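Equipment plan: handling benches

The request for next year's handling equipment has gone in to Dorottya Virág in finance. Several people have asked what is in it, what was left out and when they will know, so the main points are set out below. The figures are in pounds and exclude VAT. The full sheet is in the shared folder under Planning and anyone at Prikatby can open it.

The plan covers the arms and grippers used on the wallet and card work. It does not cover the label printers or the conveyor, which come under the building budget and are dealt with by Levente Simon.

What we are asking for

The largest item is a third handling bench, to the same layout as the two we have now. Skusero took on the wallet and card job as a trial, and the two benches were bought from what was left in the development budget. That money has been spent. If the job becomes a regular one, which the customer has said in writing they would like, we need a bench that can be taken out of use for servicing without stopping the work. At present, when one bench is down, the other has to do both the trials and the live work, and the trials always lose.

We have had quotes from Nedelcu and from Pellard. Both would supply the arm, the controller, the mounting plate and the guarding. Nedelcu is the cheaper of the two on the purchase price. Pellard includes 24 months of service visits and Nedelcu charges for each visit. Miklós Balogh has worked out the cost of both over the same period, using the number of call-outs we had on the existing benches, and the gap is small. Dorottya has asked him to run it again with fewer call-outs, as a good many of ours came in the first weeks when we were still learning the controller.

The plan does not name a preferred supplier. Both quotes are held until the end of February.

Fingers and pads

The second item is small by comparison but has caused more difficulty during the year. The gripper fingers and the pads on them are wearing parts. We did not budget for them as wearing parts. We budgeted for one spare set, and when that had been fitted each new set had to go through as a separate purchase with its own approval form.

A replacement set of fingers costs £95. That is not a large sum, but a purchase that has to be signed twice takes as long for £95 as it does for a whole arm, and on one occasion a bench stood idle while the form sat in the wrong tray. We have asked for a fixed line of £3000 for fingers, pads, fixings and camera cables, to be drawn on without a separate form. Humaira Ghumman will keep the record of what is used and on which bench. 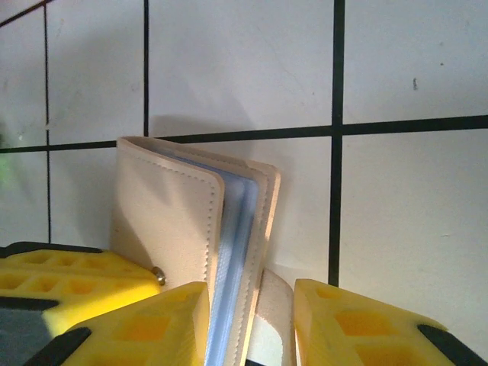

The size of that line depends on what the grippers are asked to do. Picking up a flat, stiff item puts little strain on the fingers. An item with a cover that opens has to be held firmly enough that it does not slip, yet not so firmly that it creases, and the range between the two is narrow. When pads are worn the operator tends to raise the closing force to make up for it, and that wears the pads faster and marks the product. Humaira's notes from the autumn show this quite clearly on bench two. She has asked that pads be changed by the calendar from now on, whether or not they look tired, and the spares line has been worked out on that basis.

It has been suggested that we could make our own fingers in the workshop. Levente looked into this. The moulds and the material would cost less than a year's supply of bought sets, but the time to prove that each batch grips the same way would fall on the people who run the benches. It is not in this year's plan. It may come back.

Cameras

Each bench has a fixed camera overhead and a small one at the wrist. The overhead cameras are adequate and we are not asking to replace them. For the wrist cameras we have asked for one spare per bench, so 3 in all if the new bench is approved and two if it is not. They are the part most often knocked. The leads are worse than the cameras themselves, and the bulk of the cable allowance is for those.

Zsófia Szilágyi has also put in for better lighting over the benches. Shiny surfaces give her the most trouble when she is going through the recordings, particularly clear plastic and laminated cards, where a reflection can hide the edge she is trying to find. She has borrowed two diffused panels from the photography room and the results were better on most items. The request is for panels of our own, on brackets, so that the angle stays the same from one run to the next. The photography room would like theirs back in any case.

Items for testing

This heading was missing from last year's plan altogether. We use a great many sample items on the benches: wallets, holders, sleeves, printed cards. Some came from the customer and some were bought locally out of petty cash. The difficulty with petty cash is that the same shop does not always have the same stock, and a holder bought in spring may be a slightly different thickness from one bought in autumn. For comparison work that is a nuisance.
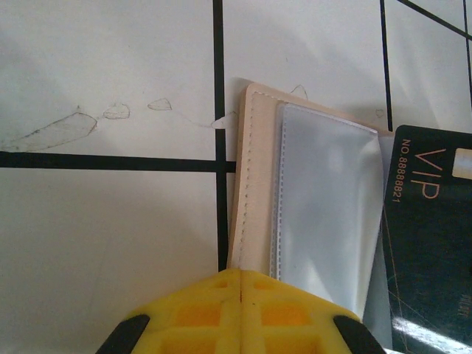 Zsófia would like samples bought in one order at the start of the year, from one maker, and stored by type in the cupboard beside bench one. She has asked for a mix of finishes, and for enough of each that a creased or scuffed item can be retired without a discussion. Cards should be bought ready printed in dark and light colours, as the two behave differently under the lamps. The total is modest. Dorottya has already said she has no objection in principle but would like a list with quantities, and Zsófia is preparing it.

Bench tops come under the same heading. The white tops with the black grid have held up well, though they do pick up marks. We have asked for one replacement top to be kept in store. Please go on cleaning them with the mild spray and not the solvent, which lifts the lines.

What was left out

A two-armed bench was considered and dropped. It would be useful for work where one gripper holds the wallet and another puts the card in, and Miklós made a fair case for it. The cost is well above a standard bench, however, and the guarding would have to be assessed afresh. He has been asked to write up what could be done with a simple clamp on the existing benches first.

The automatic tool changer was also dropped. We change fingers by hand in a few minutes and do not do it often enough to justify the outlay.

Training is not in the equipment plan but has been noted in the covering letter. Both suppliers offer a course. Pellard's is held at their own premises and means travel and a night away. Nedelcu will send someone here, and their quote allows for a small group. If you run a bench and have not had formal training on the controller, give your name to Humaira so that we know how many places to ask for.

How it will be decided

Dorottya will go through the sheet with Miklós line by line before it goes to the managers' meeting. Items under the approval limit, which means the spares line, the samples, the lighting and the bench top, can be agreed by her alone and may be settled sooner than the rest. The third bench needs the managers' agreement and also depends on the customer confirming volumes. Their buyer has promised a forecast but it had not arrived when this newsletter was put together.

If the bench is approved, delivery is quoted at ten weeks by Nedelcu and twelve by Pellard. The space by the goods-in door has been set aside. It will need a power supply on the wall side, and Levente has asked that pallets not be left there in the meantime, even overnight.

Should the bench be refused, the rest of the plan still stands, and the request will be put in again at the half-year review with whatever volumes we have by then.

Corrections and omissions to Miklós, please, preferably written on the sheet itself. If you know of a part that has failed on either bench this year and is not in Humaira's record, tell her even if it was mended on the spot, as the spares figure has been built up from that record.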